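14 August 2025

Third long night in a row on the drawer task, and my eyes feel like sandpaper. The summer course at Clirnham is almost over and our team (we named ourselves Usine, I was outvoted) still has to get the simulated robot to open a drawer without flinging the whole chest into the corner. Everybody else picked stacking blocks. We could have picked stacking blocks!

I had the wrist view up on one side of my screen all evening, since that's the one I trust when I'm lining up the fingers.

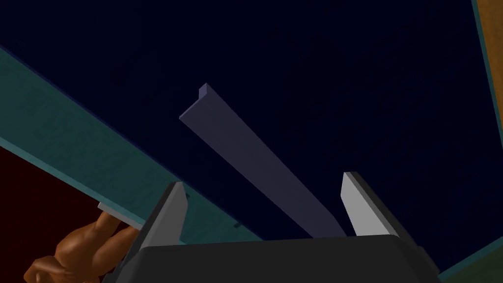

The trouble is still the approach angle. If I come in too steep, one finger catches first and the arm gets stuck pushing against itself, and then the run times out. I dropped the closing speed by 15 percent and that helped more than all of yesterday's clever ideas put together — a little embarrassing, given how long I spent on the clever ideas.

We agreed to do the top drawer first, left arm only, and leave the other arm parked off to the side until we know what we want from it.
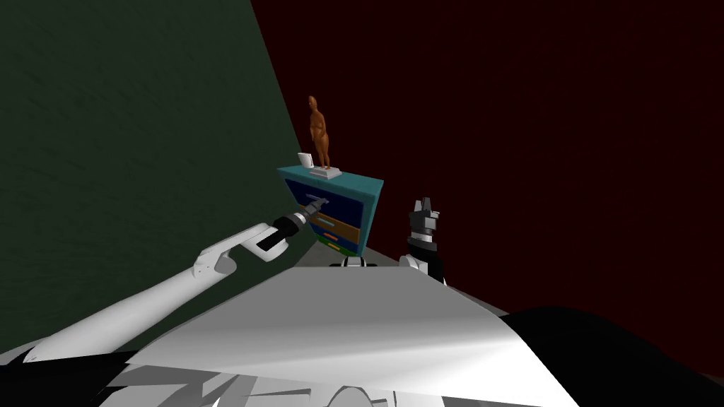

I ran that setup over and over while eating cereal out of the box. By run 203 I had five clean pulls in a row, and I yelled so loud my roommate knocked on the wall. Then I changed one number and lost all of it, so I changed it back and went to make tea.

Later I switched to the starting pose, the one every graded run has to begin from, to check that my changes hadn't messed with it.
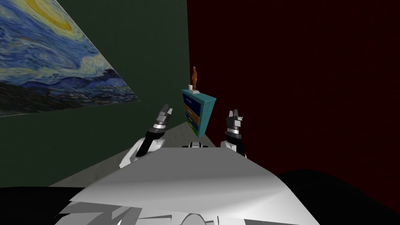
Back in February I couldn't even get the simulator to install, so I'm trying to be nice to myself about this. The Berkholm team has all 3 drawers working, or so they claim in the group chat. I still have to write up my half of the report and fix the reset script before our demo slot. Bed first. My alarm is set for way too early.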